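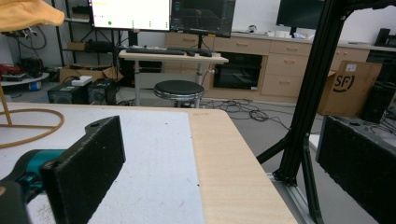
1/ Notes on setting up a shared workroom on a fixed budget. We finished ours in Pitville in November. Mostly furniture, because furniture is where the arguments were.

2/ Monitors first. Hang them. A pair side by side above a standing desk frees the whole desktop for keyboards. Feet on a small desk take up more depth than the spec sheet suggests.

3/ The desk itself can be small. Ours is white, on a metal post. Two keyboards and a mouse-like shape fit. A coffee does not fit safely, and I consider that a feature.

4/ Seating at a standing desk: one round stool, padded seat, metal base. People perch for ten minutes and get up again. A proper chair gets adopted by one person and never moves.

5/ Storage is one long run of drawers behind the desk, light wood, bought from Jovden as kitchen units. Counter height is 916 mm with the feet we used. Standard kitchen depth swallows a toolbox sideways.

6/ Because they are kitchen units, a built-in appliance drops straight into the middle section. Check the ventilation gap before you order the carcass. We checked after. The fix was a jigsaw and an evening.

7/ Drawer labels: front face, top left, 18 point. Anything smaller gets ignored from across the room. We label by task (cutting, fastening, tubing) and leave one drawer unlabeled for things in transit.

8/ Framing. Black aluminum extrusion, tall uprights, diagonal struts. Do not skip the diagonals. A tall upright held only by corner brackets will sway every time somebody leans on it. Bartoš stocks the black finish, cut to length.

9/ Cut tolerance on our order was fine. Ordering mistake was mine: I specified 800 for a leg that needed 1,000. The short one is now a shelf support.

10/ Tabletops: speckled white-gray panel with light wood next to it. Speckle hides scuffs well. It also hides small screws, so sort hardware in a tray and keep it off the panel.

11/ Cloths. A yellow-orange one is easy to find on any surface in the room. Gray ones vanish against the table. We switched to bright colors and stopped rebuying them.

12/ Rubber tubing: store it in loose loops. Tight coils take a set and then fight you at the fitting. Short lengths can live on the table, long ones go in the drawer.

13/ Total spend on the drawer run and counter came in around a third under the Fetell quote, before delivery. Their quote included installation. Ours included two weekends.

14/ Still open: cable routing from the hanging monitors down to the desk. Current candidate is a flat channel along the post. Will post the part number once it has survived a month.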